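Week 6 handout: Who sorts the odd ones? Automation on the packing floor

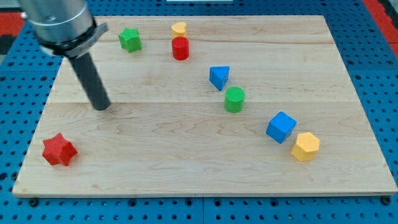

Notes by Vasiliki Athanasiadis
Work and Technology, evening section

Okay, picking up where we left off with the Stiltent case. You'll remember I worked on their packing floor before I started teaching (four years, mostly the late shift), so I'm not neutral and you should argue with me.

Stiltent packs learning toys and craft kits. When I was there, 27 people worked the line, and we did everything by hand: pull the pieces, check them, bag them, tape the box. Then management bought the arms from Baird, and the software that runs them from a smaller outfit called Produm.

Look at the blocks on the maple board for a minute and think about them as a job. A cube is easy to describe to a machine. Now try the yellow heart, with the red cylinder standing right up against it from where we're looking. Or the two stars: the green one has five points and the red one has six. I would have grabbed either without thinking – and on a bad night I'd have put the wrong one in the bag!

So what changed for the people? Start with the word "operator." Before the arms came, it meant you ran the tape machine. Afterward it meant you watched a cell, cleared stoppages and filled in a log. Same word on the badge, very different evening. In the first month one cell logged 984 stoppages, and every one of them got cleared by a person walking over. I did 70 in a single shift once and my feet still remember it.

The pay went up a little for operators. It didn't move for the baggers, who now worked at the pace the cell set (this is the part I want you to chew on). We used to slow down together when somebody was tired, and you can't really do that with a belt that's fed from the other end.

There was good stuff too. My wrists stopped hurting by December. Two of the older women on my line learned to teach the arm new pick positions, and they were better at it than the Produm people, having handled those pieces for years. They got no new title for it, so keep that in mind when we get to Drultik, where the union put training pay in the contract before any equipment was ordered.

For next time, read the Drultik agreement, sections on job titles and retraining. Then write 200 words on this: who at Stiltent knew the most about the work, and where did that knowledge go once the cells were running? Bring it on paper, please – we'll swap and mark each other's in the first half hour.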